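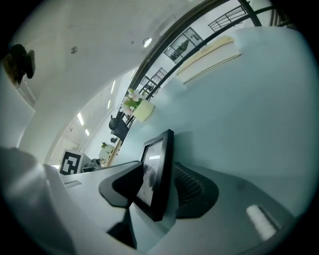

Small screen, mesh grille, one bright white light.

08/12/2020

1/ Some theater news, for those of you who have asked. Gunia, the chamber musical that had its first run in March, is getting a second production. Jinlong Kong is directing again.

2/ The new venue is the Chien, which has 112 seats. The first run was in a 303-seat house and the quiet songs got lost in it. I sat near the back and missed half the words in the ferry number.

3/ The script has changed too. The running time is down by 30 minutes and the harbor master's subplot is gone. I liked his one song, but the second act dragged every time he walked on.

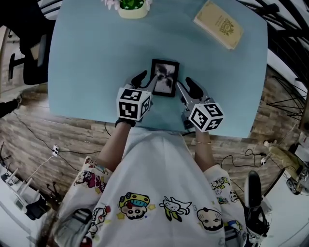

4/ The band is now 2 players, piano and cello. Kong wrote in the company newsletter that he wanted the cast to sing without mics - that should work in a room that size.

5/ No casting yet. Nirnunow is producing, same as before, and they usually post names a few weeks before rehearsals start.

6/ Someone asked about a cast album. Zunilico recorded a demo of the first version, but it has the old opening and I haven't seen it for sale anywhere.

7/ Dates aren't set. Tickets will go through the Chien box office, members first. I'll add to this thread when there's a calendar.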